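Truvitz Penetrating Stone Sealer
For marble, limestone, travertine and other porous natural stone

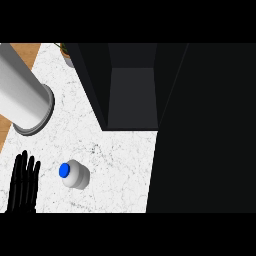 White marble countertop, the most common surface for this sealer.

Item 86
Made by Misavska
Sold by the bottle or by the case

Overview

Truvitz is a water-based penetrating sealer for indoor natural stone. It soaks into the pores and slows down the absorption of water, oil, coffee, wine and most other things that end up on a kitchen counter. It leaves no film on the surface. Polished stone stays polished and honed stone stays honed.

The sealer goes on milky and dries clear. It doesn't darken the stone or add shine. If you want a wet look or a richer color, order Truvitz Color Enhancer instead. The two products should not be mixed in the same container, but the enhancer can be used first and the sealer applied over it the next day.

One bottle covers up to 100 square feet of polished marble in a single coat. Honed marble, limestone and travertine take in more liquid and coverage will be lower. For a typical kitchen, one bottle is enough for the first sealing, with some left over for touch-ups near the sink.

What it does and doesn't do

Marble has two separate problems, staining and etching, and they are often confused.

A stain is a liquid that has gone down into the stone and left color behind. Cooking oil, tea, berry juice and rust can all do this. A sealer gives you more time to wipe up a spill before it soaks in. It doesn't give you unlimited time. Oil left overnight on sealed marble can still leave a mark.

An etch is a dull spot where acid has reacted with the surface of the stone. Lemon juice, vinegar, tomato sauce and many bathroom cleaners will etch marble within minutes. No penetrating sealer prevents etching, and Truvitz doesn't either. Light etching on honed stone can usually be rubbed out with a marble polishing powder. Etching on a mirror polish may need a stone restoration company.

Truvitz also won't fill cracks, hide scratches or remove stains that are already there. Remove old stains first, or they will be harder to get out later.

Where to use it

Kitchen counters and islands
Backsplashes
Bathroom vanity tops
Tabletops and window sills
Interior floors
Fireplace surrounds (not inside the firebox)
Unglazed grout joints around any of the above

Where not to use it

Quartz or other engineered stone
Glazed ceramic or porcelain tile
Laminate
Stone with a wax or acrylic topcoat
Exterior paving
Shower floors

Some dark, dense granites don't absorb anything and don't need a sealer. Use the water test below before you buy.

Water test

Put a tablespoon of plain water on a clean, dry part of the counter and leave it for fifteen minutes. Wipe it off. If the stone under the water has turned darker, it is absorbing water and should be sealed. If the color hasn't changed, the stone is either already sealed or too dense to need it.

Test more than one place. The area in front of the sink and the area beside the stove wear faster than the rest. An island can pass in the middle and fail at the edge where people sit.

Before you start

Read the whole label. Clear the counter completely and clean it with Buvdale Stone Wash or another pH-neutral cleaner. Don't use vinegar, bleach or a powdered scrub. Rinse with clean water, wipe dry and let the stone sit overnight. Newly installed stone should be left alone until the installer says the adhesive and caulk have cured.

The stone and the room should both be above 40 degrees Fahrenheit during application and for the rest of that day. Keep the sealer out of direct sun. A counter under a south-facing window is best done in the evening.

Cover stainless steel sinks, faucets, painted cabinets and wood trim. Sealer that dries on metal can leave a haze that takes some rubbing to get off.

Always try the product on a small hidden area first, such as behind the faucet or on an offcut. Let it dry fully and check the color before you go on.

You will need

Truvitz Penetrating Stone Sealer
A clean white cotton cloth or a foam applicator pad
Several dry microfiber cloths
Painter's tape and plastic sheeting
Rubber gloves
A watch or kitchen timer

How to apply

Shake the bottle gently and pour a small amount into a shallow dish. Working from the dish keeps crumbs and dust out of the bottle.

Dip the cloth or pad and spread an even, wet coat over a section you can comfortably reach. Overlap each pass. Work into the edges, the sink cutout and the seam between slabs.

Let the sealer stand for ten minutes. If some spots dry before the time is up, add a little more to those spots only.

Wipe off everything that is left on the surface with a dry cloth. Change cloths as they get damp. Don't let the sealer dry on polished marble. Buff until the surface feels smooth and no streaks show when you look across it toward a window.

Move on to the next section.

Wait 2 hours and apply a second coat the same way. Polished marble often needs only one. Honed marble, limestone and travertine nearly always need the second. If the stone takes in almost nothing on the second pass, wipe it off early and stop.

The counter can be used lightly the next morning. Keep water and food off it for a full day if you can. Put the water test off until the day after that, as a reading taken too early is not reliable.

If it dries streaky

Streaks or a cloudy film mean that some sealer was left on the surface. Wet a cloth with fresh sealer, rub the affected area for a minute and buff dry right away. The fresh liquid will loosen what has dried. If the film has been there for more than a few days, use Buvdale Residue Remover and start over on that section. Don't scrape with a blade.

How often to reseal

Most kitchen counters need a new coat once a year. Vanity tops and window sills can go longer. Floors in a hallway or mudroom may need it sooner. Go by the water test and not by the calendar. Customers who want a reminder often pick a fixed month, such as February, and do the test then.

Daily care

Wipe spills as soon as you see them. Use coasters under drinks and a board under anything acidic. Bottles of soap, oil and vinegar are better kept on a tray, where a drip down the side won't form a ring on the stone. Clean with a soft cloth and warm water, or with a spray made for stone. Dish soap is fine now and then but builds up to a dull film if it is used every day.

Sealed marble is safe for food preparation once the sealer has fully dried. A sealer doesn't make the counter scratch-proof or heat-proof. Use trivets under hot pans.

Product details

Type: water-based penetrating sealer
Finish: natural, no sheen
Color: milky white in the bottle, clear when dry
Odor: low
Coverage: up to 100 square feet per bottle, single coat, polished marble
Minimum temperature: 40 degrees Fahrenheit
Time between coats: 2 hours
Cleanup: soap and water while wet
Item number: 86

Storage and safety

Store upright with the cap closed tightly, indoors, away from heat. Protect from freezing. Sealer that has frozen will separate and can't be used, even after it has thawed and been shaken.

Keep out of reach of children and pets. Open a window while working. Avoid contact with eyes and wash hands afterward. If the liquid gets in the eyes, rinse with plenty of water and get medical advice. A safety data sheet is sent on request with any order.

Don't pour unused sealer back into the bottle from the dish. Let small leftovers dry on a rag and put the rag in the household trash. Larger amounts should go to a local collection site.

Ordering and shipping

Single bottles ship from the Rajan warehouse within two working days. Orders placed after noon on Friday are packed on Tuesday. Cases ship by ground only. In freezing weather we may hold an order until the route is warm enough and will email you if that happens.

Unopened bottles can be returned for a refund. Opened bottles can't be returned, so if you aren't sure the product is right for your stone, order the sample size and test it on a hidden area.

Related products

Truvitz Color Enhancer
Truvitz Grout Sealer
Buvdale Stone Wash
Buvdale Residue Remover
Misavska Marble Polishing Powder
Foam applicator pads, pack of six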